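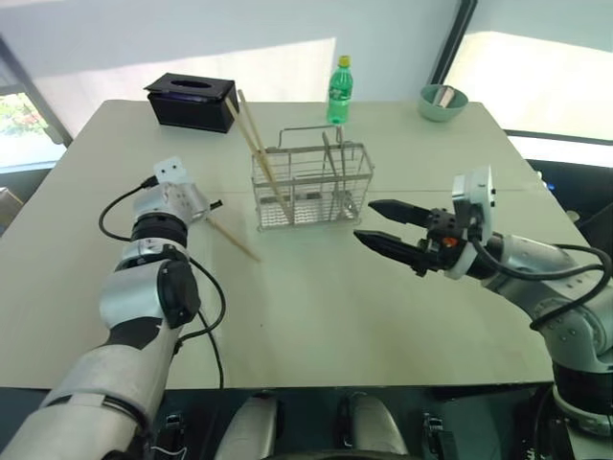 A wooden chopstick, tip down on the tabletop.

Sounding a parking deck for delamination: hammer and chain, start to finish

Quick writeup before the fall season, people keep asking for the short version. Covers suspended slabs and exposed decks. Not for decks with an asphalt overlay, different animal, a chain won't tell you much there.

What you're listening for: a hollow or drummy sound where the top of the concrete has split away from what's under it. Usually at the level of the top mat of bars, usually rust doing the pushing. Good concrete rings. Bad concrete sounds like knocking on a cardboard box. You'll know it once you've heard it.

Stuff to bring

Chain drag. Ours is four lengths of steel chain on a T-handle
Hammer, plain mason's hammer is fine
Lumber crayon, two colors. Keel beats spray paint, owners hate spray paint
Long tape and a chalk line
Printed plan of each level, bigger than you think you need
Clipboard, pencils (pens quit in the cold)
Cones, vest, hard hat, safety glasses, ear plugs for when the other crew starts up
Broom. Bring the broom.

Before you go

Call the owner, get the bays cleared of cars. In writing. At Ondieki we showed up to a full level and lost the whole morning moving three cones around and talking to drivers. Ask if exhaust fans can be shut off while you work. Ask about post-tensioning too – if it's a PT slab, mark that big across the top of the plan so whoever does the coring later sees it.

Go early. 5 am is miserable but it's quiet, and quiet is most of the job.

Deck should be dry on the surface. Puddles deaden the sound and you'll miss things. Ice, forget it, come back.

Laying out the grid

Pick a corner that won't move. Column line intersection, not a paint stripe. Stripes get repainted.

Snap chalk lines between columns so each bay is its own box. Label boxes the same way as the drawings. If the drawings say A to F, you say A to F, even if they drew it backwards. Ese Yusuf redid an entire level in the office once over that, her plan had north at the bottom and the drawings didn't.

Sweep each bay before dragging. Grit rattles under the chain and hides the hollow spots.

Dragging

Walk slow. Swing the chain side to side in short arcs, keep it touching the slab the whole time. Overlap your passes. Don't talk.

When the sound changes, stop. Back up, go over it again from another direction. Still hollow? Put a crayon mark where it starts, keep going till it sounds solid, mark that too.

Then hammer. Light taps, let the head bounce, don't pound. Work from solid concrete in toward the hollow and make a tick right at the change. Do that from all sides and join the ticks up. Most people draw the line too tight. The edge is fuzzy, so go with the outside of the fuzz.

Along curbs, drains, around columns and at expansion joints the chain wont reach. Hammer only. Take your time there, that's where the salt water sits and its where most of the damage is going to be.

Second color is for open spalls, exposed bar, and old patches. Sound the patches also! Old patches debond all the time, and the ring of concrete right around one is often worse than the patch.

Writing it down

Box in each hollow area as a rectangle, measure length and width, write both on the slab and on the plan. Rectangles because the repair crew will sawcut rectangles anyway. Odd shape, use two rectangles.

For each one:
bay
length, width
top, bottom or edge of slab
crack, rust stain, damp, exposed bar – any that apply
initials of whoever sounded it

One person drags, one writes, swap every bay or so. Your ears get tired and you stop noticing. Oluwaseun Tamuno swaps more often than that on big decks and his maps come out cleaner than mine.

Photos after the crayon is down, with the bay label in the shot.

Checking yourself

Before leaving, pick a few finished bays and have the other person re-sound them cold, without the plan. If your areas are within the width of a boot, fine. If not, sort out who's hearing what and redo the level. Annoying. Do it anyway.

Cores: take a couple through areas you called hollow and at least one through concrete you called sound. Scan for bars and tendons first, every time.

Underside

Don't skip it. Look up for rust stains, white leaching, damp cracks, bars showing. Hammer what you can reach from a lift. Loose stuff overhead – knock it down now if you're allowed to, otherwise rope off below and phone the owner before you leave the site. Not in the report. Phone.

Adding it up

Total the rectangles per level, divide by deck area, there's your percent. Tell the owner that sounding runs low. Deep splits don't sound hollow and small ones get missed, and it keeps growing between the survey and the repair. On Mudunier, level 2, the marked area was nowhere near what came out once the saws got going. Put a growth allowance in the quantities. How much depends how long till the work starts, and if they've put it off through a winter or more I'd go as high as 50 percent.

Bottom and top damage in the same spot gets listed as a possible full depth repair. Flag those for the engineer, they may need shoring.

Half-cell readings go on the same grid, so leave the chalk down if that crew is coming after you. Separate page for that when I get to it.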